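컵받침은 누구를 위해 줄을 서는가

살림 칼럼 | 글 Shiuli Fakir | 2024년 12월 16일

연말 손님상 철이 되면 집 꾸미기 잡지와 살림 영상은 어김없이 컵받침 이야기를 꺼낸다. 올해도 그렇다. 내가 구독하는 소식지 Dirnine의 이번 호에는 "식탁의 품격은 컵 밑에서 시작된다"는 제목이 붙었다. 품격이라니. 컵 밑에 있는 것은 대체로 물 자국이고, 컵받침은 그 물 자국을 막으라고 있는 물건이다. 그 이상의 임무를 맡긴 것은 파는 사람들이다.

나는 컵받침을 싫어하지 않는다. 우리 집에도 있고, 솔직히 필요한 것보다 많다. 다만 컵받침을 '진열'하라는 조언에 대해서는 오래전부터 의심을 품고 있었다. 손님이 오기 전에 빈 컵받침을 식탁 위에 일정한 간격으로 미리 깔아 두고, 소재를 섞고, 한쪽에 천을 구겨 두어 '자연스러운 느낌'을 내라는 조언 말이다. 일부러 구긴 천이 자연스럽다는 말부터가 미심쩍다.

소재 얘기부터 하자. 요즘 인기 있는 것은 단연 라탄이다. 가늘게 쪼갠 줄기를 가운데에서부터 나선으로 돌려 엮은 둥근 것. 보기에는 좋다. 밝은 꿀색이 대리석 위에서 따뜻해 보이고, 엮인 사이사이로 그림자가 져서 납작한 물건인데도 두께가 느껴진다. 여기까지는 나도 동의한다. 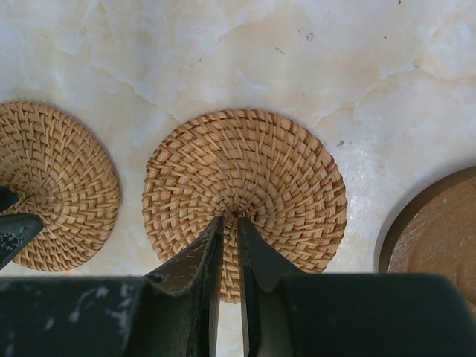
그런데 엮은 물건은 틈이 있다. 틈이 있다는 것은 물이 지나간다는 뜻이다. 얼음 넣은 유리컵을 여름 오후에 올려 두었다가 들어 보면 안다. 컵받침 위는 멀쩡해 보이는데 그 밑의 상판이 젖어 있다. 컵받침을 썼으니 괜찮겠지 하고 한나절을 그대로 두면, 아무것도 안 깔았을 때보다 더 나쁜 자국이 남기도 한다. 안 깔았으면 적어도 바로 닦았을 것이다. 지난 6월에 나는 이 일로 아끼던 나무 쟁반 하나에 둥근 얼룩을 만들었고, 그 얼룩은 지금도 그대로다.

청소도 문제다. 라탄 틈에 들어간 커피는 닦이지 않는다. 칫솔로 문지르면 된다고들 하는데, 문지르고 나면 테두리에서 올이 한두 가닥 일어난다. 일어난 올은 자르면 옆의 것이 또 일어난다. 손뜨개 느낌이 살아 있다는 상품 설명은 바로 이 올을 두고 하는 말인지도 모르겠다.

나무는 좀 낫다. 특히 가운데가 둥글게 파인 것은 물이 흘러도 그 안에 고인다. 하지만 파인 지름과 컵 바닥의 지름이 맞아야 한다. 이게 의외로 안 맞는다. 컵이 홈의 턱에 걸쳐져 기우뚱하게 서 있는 꼴을 보고 있으면, 차라리 평평한 것이 낫다는 생각이 든다. 홈이 깊으면 고인 물이 컵 바닥에 달라붙어 컵을 들 때 컵받침이 따라 올라왔다가 떨어지기도 한다. 손님 앞에서 그 소리가 나면 다들 잠깐 말을 멈춘다.

가격은 더 수상하다. Holtton 매장에서 파는 나무 컵받침 세트와 동네 그릇 가게의 낱개를 나란히 놓고 본 적이 있다. 물을 막는 일에서 둘의 차이를 나는 찾지 못했다. Sirnera라는 온라인 가게는 한술 더 떠서 컵받침만 106종을 올려 두었는데, 목록을 끝까지 내려 본 사람이라면 중간부터는 같은 동그라미를 다른 각도로 보고 있다는 느낌을 받을 것이다. 컵받침을 고르는 데 저녁 한나절을 쓰고 나면, 그날 저녁에 마신 차는 어디에 올려 두었는지 기억이 안 난다.

친구 Bohdana Dmytriv는 이 문제에서 나와 의견이 다르다. 그는 소재를 섞어 놓는 쪽을 옹호한다. 똑같은 컵받침이 줄지어 있으면 회의실 같고, 짙은 나무와 밝은 색이 번갈아 있어야 앉을 마음이 생긴다는 것이다. 일리가 없지는 않다. 나도 짙은 것과 밝은 것이 섞인 쪽이 눈에 편하다는 점은 인정한다. 그러나 그게 왜 한 줄이어야 하는지에 대해서는 그도 시원한 대답을 못 했다.

한 줄. 나는 이것이 늘 이상했다. 사람은 식탁에 한 줄로 앉지 않는다. 마주 앉고, 모퉁이에 앉고, 의자를 빼서 비스듬히 앉는다. 컵은 오른손이 닿는 곳에 놓이게 마련이고 왼손잡이가 끼면 그 질서도 깨진다. 식탁 한가운데를 가로지르는 컵받침 줄은 앉은 사람의 손이 아니라 서서 내려다보는 사람의 눈에 맞춘 배치다. 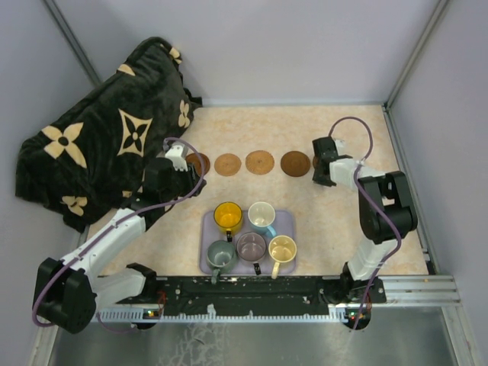 천 이야기도 해야겠다. 식탁 한 귀퉁이에 담요를 부려 놓는 연출은 어디서 시작되었는지 모르겠지만 몇 해째 사라지지 않는다. 큼직한 꽃무늬가 있는 짙은 색 담요라면 확실히 눈길을 끈다. 밝은 상판의 한쪽이 묵직해지고, 베이지색 꽃잎이 상판의 색과 얼추 이어진다. 거기까지는 좋은데, 그 자리에 접시는 어디에 놓나? 털이 있는 천은 빵 부스러기를 놓아주지 않는다. 국물이 튀면 그날 밤은 세탁기 앞에서 보내야 한다. 담요는 무릎에 덮는 물건이다. 무릎이 시린 손님에게 건네면 고맙다는 말이라도 듣는다.

시어머니 연배의 이웃 Vasanthi Bhattacharjee 씨 댁에서는 컵받침을 바구니째 식탁 끝에 둔다. 컵을 받은 사람이 알아서 하나 집어 간다. 어떤 사람은 집어 가지 않고, 그러면 나중에 행주로 한 번 닦는다. 나는 그 집에서 컵받침 때문에 긴장해 본 적이 없다. 반대로 컵받침이 미리 깔린 집에서는 늘 조금 긴장한다. 컵을 내려놓을 때마다 정해진 동그라미를 찾아가야 하고, 이야기에 정신이 팔려 옆에 내려놓으면 주인의 시선이 컵을 따라온다.

물론 반론이 있을 것이다. 상판이 상하기 쉬운 돌이나 기름 먹인 나무라면 미리 까는 것이 안전하다. 대리석은 신 것에 약하니 레몬 넣은 물 한 잔도 조심스럽다. 맞는 말이다. 하지만 그 걱정이 진심이라면 틈이 숭숭한 라탄을 깔 일은 아니다. 펠트나 코르크, 아니면 바닥이 막힌 도자기를 깔아야 한다. 못생겼다는 이유로 코르크를 서랍에 넣고 라탄을 꺼내는 순간, 상판 보호라는 명분은 이미 반쯤 포기한 것이다.

내가 권하는 수는 간단하다. 오는 사람 수만큼만 꺼낸다. 색이 섞여도 좋고 크기가 좀 달라도 상관없다. 컵과 함께 건네고, 컵이 앉는 자리에 컵받침이 따라가게 둔다. 쟁반에 담아 내면 더 편하다. 남는 것은 서랍에 그대로 둔다. 라탄은 따뜻한 찻잔 밑에만 쓰고, 찬 음료에는 나무나 코르크를 준다. 한 번도 꺼내지 않은 세트가 있다면 올해 안에 누구에게든 주는 편이 낫다. 나도 Siriwardena에서 산 여섯 장짜리를 아직 포장째 갖고 있으니 큰소리칠 처지는 아니다.

그래도 굳이 한 줄로 깔아 보겠다는 분은 깔아 보시라. 다만 저녁이 끝난 뒤에 한번 둘러보시기를 권한다. 컵이 그 줄 위에 몇 개나 있는지, 나머지는 어디에 가 있는지. 우리 집에서는 늘 창턱과 책장 위에서 나왔다.

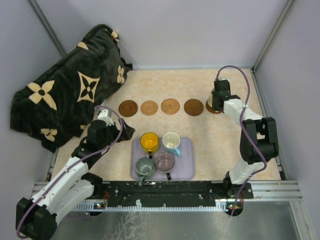 짙은 색과 밝은 색을 섞어 한 줄로 놓은 컵받침. 컵은 오른쪽 끝에 있다.

다음 칼럼에서는 손님용 슬리퍼를 다룬다. 이것도 할 말이 많다.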